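4月 作業ノート 黒い服の畳み方と置き方

朝9時前から開始。今日は黒物だけをやる。先週までの淡色のシャツとタオルはひと区切りついたので、箱ごと棚の下段に戻した。

台は前回と同じくベッドのマットレスの上。シーツは掛けない。シーツがあると布と一緒に寄ってしまい、畳んだあとに下のしわを直す手間が出る。灰色のマットレスの地なら黒い服の輪郭が追えるし、織り目が細かいので布が滑りすぎない。紺の毛布は足元でも枕元でもいいから、とにかく端に寄せておけばよい。前回は毛布を完全に外して椅子に掛けていたが、椅子が使えなくなって不便だった。

手順は次のとおりで進めた。
1 服を広げる。裾を手前。
2 スナップの位置を確かめる。留めるのは全部広げてから。
3 襟ぐりを軽く引いて形を出す。
4 左右を内側に折る。
5 裾から上へ二つ折り、もう一度二つ折り。

2のところで時間を食った。黒い布に黒い前立てだと、どこが重なりの端なのか手元の明かりでは分かりにくい。目印になるのは金属のスナップだけで、まずそれを探して、そこから前立ての折り山をたどるのが早かった。指の腹でなぞれば折り山の盛り上がりは分かるが、毎回それをやると遅い。
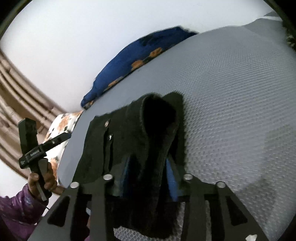

つまむ位置についても書いておく。布の真ん中を深くつまむと、まわりの生地がそこへ集まって、離したあとも山が残る。浅く、端に近いところをつまんだほうが広げ直しが少ない。Charoen Kamolratのやり方を横で見ていたら、最初に裾の角を取り、次に対角の肩を取っていた。真似してみると確かに楽だが、袖のあるものだと袖が下に入り込む。袖を先に外へ出してから角を取る順に変えた。これは次回も続ける。

もうひとつ、つまんだまま持ち上げて振るのはやめる。しわは多少伸びるが、下ろしたときに向きが変わっていて、どちらが前か探すところからやり直しになる。実際に2回やり直した。

明かりの件。天井灯だけだと黒い布のひだがほとんどつぶれて見える。窓のカーテンを半分開けたら少しましになった。スタンドを横から当てる案もあるが、Rhun Woganは影が濃くなってかえって折り目と見間違えると言っている。今日は試していない。スタンドを借りてこられたらやってみる。

毛玉取りと糸くず取りは畳む前に済ませる。灰色のタオルと同じ箱に入れていた黒物には細かい糸くずがつく。粘着ローラーを縦に2往復、裏返して同じだけ。箱はCidoとマジックで書いてあるほうが黒物用、Grillimowと書いてあるほうがタオル用。入れ違いになっていたので直した。ふたの裏にも同じ字を書いておいた。

10時半ごろ、いったん休憩。マットレスの端に座ると中央に向かって傾くので、作業中は誰も腰掛けないこと。広げた服が端のほうへずれて、折り始めの線が斜めになる。

再開後は広げ方だけを繰り返した。スナップの側を奥にするか手前にするかで迷ったが、奥に置いたほうが落ち着く。手前に置くと自分の腕の影に入って、金属の点が見えなくなる。奥なら裾をそのまま手前に引けるし、上の縁の折れ返りも上から確認できる。ただし上の縁はどうしてもきれいな直線にならない。引っ張りすぎると今度は横に伸びるので、多少の波打ちは残したまま折りに入ってよいことにした。

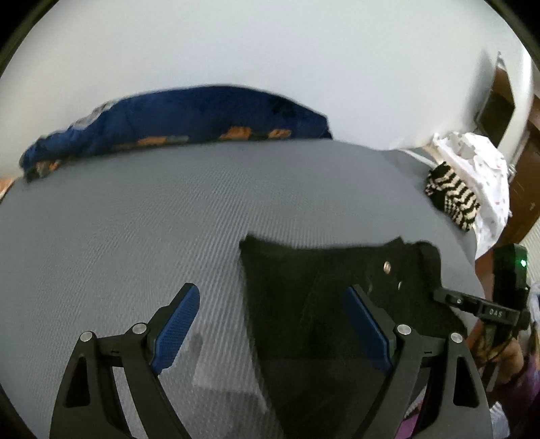 マットレス上の黒い布とスナップ。奥は紺の毛布

畳み終えたものは20枚で箱がいっぱいになる。無理に詰めると下の段に折り跡がつくので、あふれた分は別の箱へ。仕上がりの幅は箱の内寸に合わせて345mmを上限にしておく。超えたものは左右の折りをもう一度やり直す。型紙を厚紙で作れば測らずに済むはずで、これは手が空いたら切る。

困った点
・似た黒が並ぶと、畳んだあとで見分けがつかない。襟の内側が見えるように置く。
・スナップを留めて畳むか、開けて畳むか、まだ決まっていない。留めると平らになりにくく、開けると上の金具が隣の服の糸を引っかける。今のところ留めるほうに傾いている。
・粘着ローラーの替えが残り少ない。Ridonineの棚の引き出しに6本あるとのことだったが、見たら空箱だった。

次回
・袖のあるものだけまとめてやる
・横からの明かりを試す
・厚紙の型紙
・ローラーの替えを買う
・紺の毛布も一度洗う

昼前に終了。マットレスの上を粘着ローラーでひととおりかけて、箱を棚に戻した。鍵はいつもの引き出し。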